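Fake flowers in a rental kitchen: tacky or fine?
Home & Household > Decorating on a Budget
16 replies

plumbline_val
Settle something. My sister came over Sunday-dinner style with no warning, looked at the artificial flowers on my table, and asked if somebody had died. I have had them since March. They cost less than two grocery store bouquets and they have never once dropped pollen on my shirt. Am I a person with no taste, or is my sister a snob? You may pick both.

dustbunny_deluxe
Both.
More helpfully, it depends on the flower. Fake roses look like a motel lobby. Fake greenery is fine from any distance at all. Fake lilies belong at a bank.

plumbline_val
Mine are yellow things with fronds. The tag said "meadow mix." I have been in meadows and would not call it a close match, but I appreciate the ambition.

SSequeira
I worked in a florist's for a good part of my twenties, so weigh this accordingly. The trouble with most fake flowers is that people put them out the way they came in the bag. Every stem is straight, every bloom faces front, and it looks like a class photo. Bend the wires. Turn a couple of heads away. Cut some stems shorter than feels right (wire cutters, please, I've seen what it does to kitchen scissors). If there's something in the bunch that looks too shiny, pull it out and throw it away.

Also, put them in something opaque. A glass vase with no water in it is a confession.
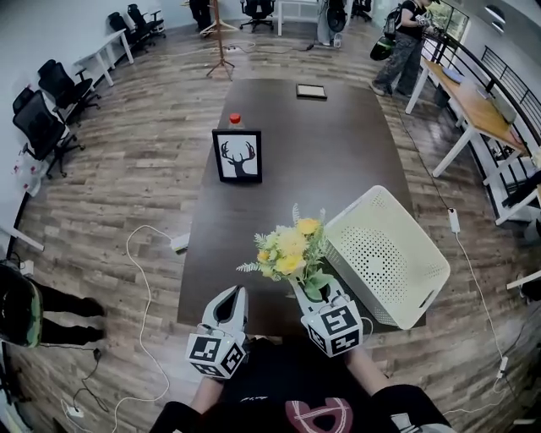 Second thing is the dust. People buy artificial so they don't have to do anything, and then they don't do anything, and by the second year the petals have grown a sort of felt. A hair dryer on cool once a month handles it. If they've gone past that point, dish soap in lukewarm water, swish, shake, hang upside down over the tub. Test one leaf first. The cheap dyes run, and I have turned a bathtub green.

Simão

mrs_ottoman
I'm sorry but no. Flowers are supposed to die. That's what makes you look at them. I get a bunch every other week and when they go brown I am sad for a minute and then I get to pick new ones. A plastic flower is furniture.

plumbline_val
I like furniture.

dustbunny_deluxe
What does every other week come to over a year, though? I'm not being rude, I'm being nosy.

mrs_ottoman
Some 250 dollars, if I stay away from peonies. I do not stay away from peonies.

Valter Aasen
That is a bicycle. Not a good one, but you could ride it to the store and look at the flowers for free.

mrs_ottoman
I don't want a bicycle, Valter.

kettle_on_low
Can I put in a word for dried? I have a bunch of statice from Lasa that's been up on the shelf since I moved in and it looks the same as the day I bought it. Crunchy, but the same.

SSequeira
Dried is lovely until you have a cat or a ceiling fan. With both, you have potpourri.

kettle_on_low
I have neither. I live a small and careful life.

Valter Aasen
My wife bought the Sandberg silk ones, 40 dollars for what I would describe as a handful. I said nothing, as I have learned to. Then her mother watered them. She watered them for a whole summer and told everyone how well they were doing. So the quality is there, I will say that. The sideboard has a ring on it now.

dustbunny_deluxe
This is the best product review on the site.

plumbline_val
OK, I did the bending. It took me most of an episode of something and I stabbed my thumb on a wire, but they do look less like they're lined up for inspection. Where do people get a container that isn't glass and isn't a mason jar? I refuse the mason jar.

SSequeira
Thrift store. Look for teapots that have lost the lid, old enamel pitchers, ugly soup tureens. Rumach makes a plain stoneware jug too, but it's 36 dollars and a lidless teapot is about the price of a sandwich. Put dry rice or gravel in the bottom or the whole thing tips over – fake stems are top-heavy and there's no water to hold it down.

mrs_ottoman
Mixing works, by the way. I will give you people this much. A few real stems in with the fake greenery and nobody over the age of nine will check. Just keep the real ones in a little jar of water inside the big pot.

plumbline_val
So you own fake greenery.

mrs_ottoman
I own some eucalyptus.

plumbline_val
Fake eucalyptus.

mrs_ottoman
It was a gift.

Valter Aasen
Does anyone know how to get a water ring out of a sideboard? Oiled oak. I have tried mayonnaise and now it is a ring that smells like lunch.

dustbunny_deluxe
Wrong board, Valter, but try a warm iron over a cotton cloth. Low setting, keep it moving, no steam. And start a new thread so I can find out what happened.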